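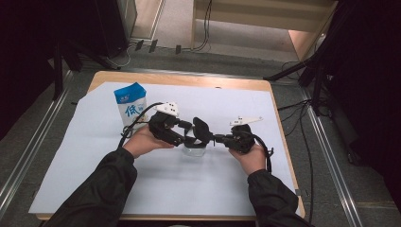 Newsletter > Shop Floor > Good Practice

Last updated: Sunday, 9:34

Many of you wrote in after the March issue asking when the new house rules for hand-held gripper work would be ready, and I'm very happy to say they are. The Clokomham group has been using them through the spring (with plenty of grumbling over the first draft, all of it useful!), and Endis and Solberg have now agreed to work from the same text, so a recording made at one site should finally make sense at the other two.

The whole thing runs to nine pages, and I do hope you'll read every one of them, but let me pull out the parts people ask me about most. Cover the table with plain paper and change the sheet when it creases. Marker plates get wiped at the start of each session and checked again after lunch – a smudged plate cost us 34 takes last winter, and I still think about it. Cables should leave the back of the gripper in an easy loop, long enough that your wrist never feels a tug. Clear cups and anything else see-through go on a list of their own, with a note of the lighting, and please close the finger pads gently on the rim.

Then there is the floor, which takes up more of the rules than anyone expected. Loose wires are to be taped or tied back before the first take, and stands should have their legs fully spread. Sessions stop at 180 minutes, breaks included, and that one isn't up for bargaining, however well the morning is going.

Godetti is still reading through the section on naming files, so treat that part as a draft for now. Comments are welcome until the next issue goes out, and long ones are fine by me.

34 shares | 9 comments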